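Reading time: 2 min

We use cookies to remember your settings. Accept / Manage

Sorting the Odds and Ends: a storage project
Student report by Illia Kushnir

The craft room at Trasosari is also where people eat lunch, so cutlery and art materials end up in the same places. By June there were three drawers that would not close. My project was to find out what was in them and work out a way of storing it that people would keep using.

I started by emptying everything into one place. The first drawer held mostly cutlery, the second mostly brushes and pens, and the third a bit of both plus toy parts. I set a limit of 20 minutes for sorting each drawer and wrote down which things were hard to place. Forks were easy. Plastic spoons were not, as some are used for eating and some for mixing paint, and they look the same once washed.

Metal bins are good for the first stage. The sides keep small things from rolling away, and scratches on the floor of the bin don't matter. Forks, a purple plastic spoon and a paintbrush with an orange handle can all lie in together until they are sorted.
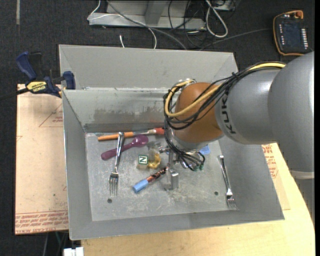

Should paintbrushes be kept with cutlery if both are clean?

Keep them apart. Paint can stay in the bristles and under the metal collar after washing, and a brush that has been used for paint should not touch anything people eat with.

For the second stage I used trays from Pasichnyk, 18 cm wide, with a label on the front of each. I tried 2 layouts. In the first, every kind of object had its own tray. This looked tidy but took up the whole shelf, and people put things back in the wrong tray. The second had fewer trays – eating, painting, drawing, toys – and worked better. After a fortnight only the toy tray needed sorting again.

The plastic spoons are still a problem. I marked the paint ones with tape on the handle, but the tape came off in the sink. Next term I would like to try waterproof pen.

Related
Labelling shelves at Rindis
A coat rack for the Tirnatov corridor
Where do all the pen lids go?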